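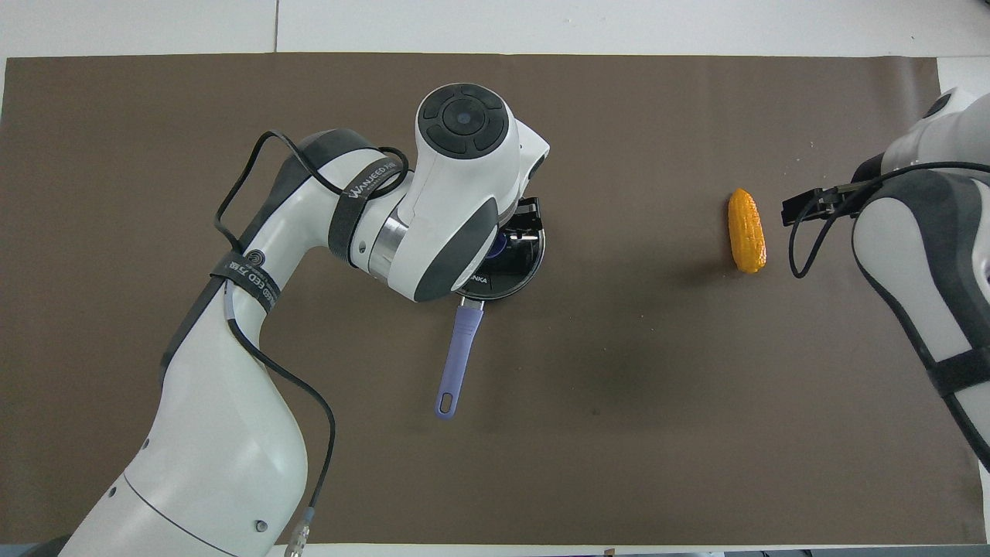 Pilley Hall gets its little kitchen corner back

I stopped by Pilley Hall this week to see how the new play kitchen corner is coming along, and I ended up staying most of the morning. If you have a kid under seven in Melteton, you'll probably be hearing about it at breakfast soon.

The idea came from Polyxeni Tzanetos, who runs the toy library on Sorton Street. Her old kitchen set had been loaned out so often that the stove door came off in somebody's minivan, and after that she just had boxes of odds and ends. So she put out a call for small pots, pans and pretend food, and people really came through! She had to clear a shelf of jigsaw puzzles to make room for it all.

I got there expecting bright plastic everything, and there's some of that, sure. But there's also a small black frying pan with a shiny inside, the kind you'd do one egg in, and I would happily have taken it home. "The kids want the ones that look like Grandma's," Polyxeni told me. She's been sorting things into cooking sets, so that a family can borrow a soup set or a breakfast set and not spend the weekend hunting for the lid.

The sorting happens on a white table with brown paper spread over it. The soup set was my favorite. It's built around a dark blue pot with a silver rim, and a little corn cob goes along with it – yellow going on orange, with a bumpy texture that toddlers are going to love. I asked if anybody has ever put corn on the cob in soup whole. Polyxeni says her mother did it every summer and I should try it.

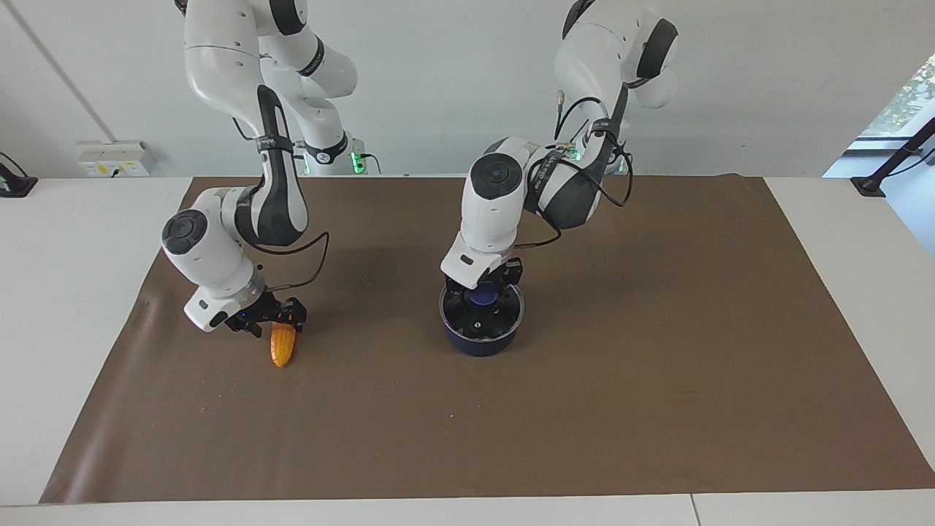

MELTETON, January – Borrowing opens at the end of the month, and the sets go out for 2 weeks at a time. You'll need a toy library card, which is free if you live in town. Kristaps Kazlauskienė from Spanos Hardware is building a new wooden stove front for the corner, and he tells me the knobs will turn (my nephew's first question, so I had to ask).

The toy library is still looking for child-size aprons and a colander. Drop them off at Pilley Hall any morning before noon, or call extension 3326 and leave a message. Please wash things first, and no glass.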